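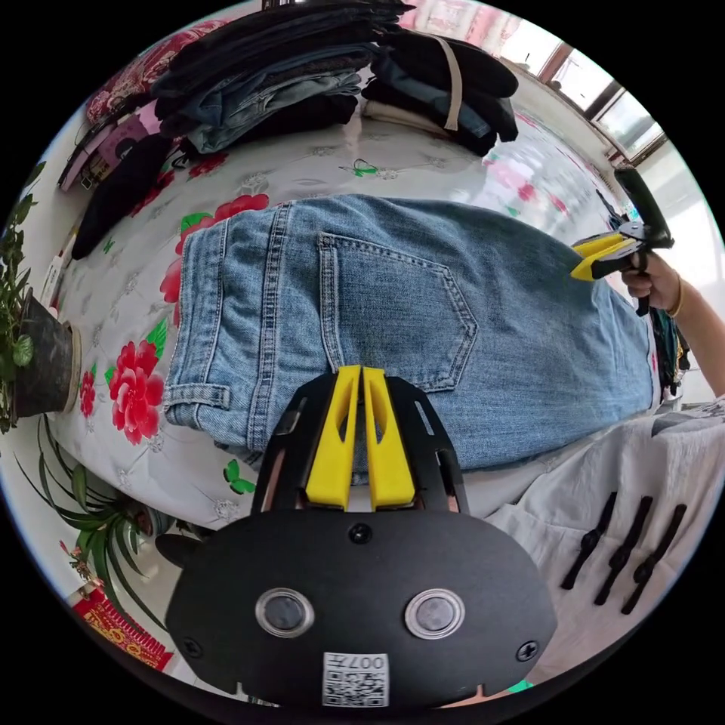
Rernville, December

Wivex hand gripper (care and setup)

The Wivex is a hand-held gripper with two yellow fingers on a black body, and I look after a few of them, so forgive me if this entry gets a bit fond! Ours do mostly laundry: jeans laid flat on a bed, fingers pressed down near a back pocket, a second gripper working the other end.

Setup takes me around 5 minutes. I wipe both round lenses with a dry cloth (never your sleeve, denim fluff is a menace), then check the screws on the plate and give the QR label a quick clean. Next I close the fingers and look at the gap between the tips. If it's uneven, one finger has usually crept in its mount – slacken it, nudge it, tighten it again.

Fingers do wear. I change mine after 113 folds, though the Gaditwood workshop leaves theirs on far longer. Spares are kept in pairs, see also Acheampong mount.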